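Tralside Community Forum > Council and Services > Hard rubbish booking fee

bkereama
Rang the council in March about a pickup and was told it's $162 now. Last year it was free. Anyone else?

venla_m
Same. It's free if you drive it to the Drurnarbridge tip yourself, under 418 kg.

bkereama
Not much use without a trailer.

Shboul708
I don't mind the fee. The nature strips were a disgrace every winter.

venla_m
Disagree. People will just dump it by the creek.

Shboul708
They did that when it was free too. Anyway, soft toys and small stuff can go to the op shop, no booking needed.
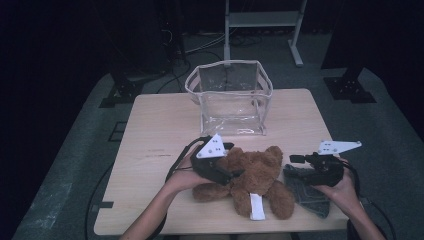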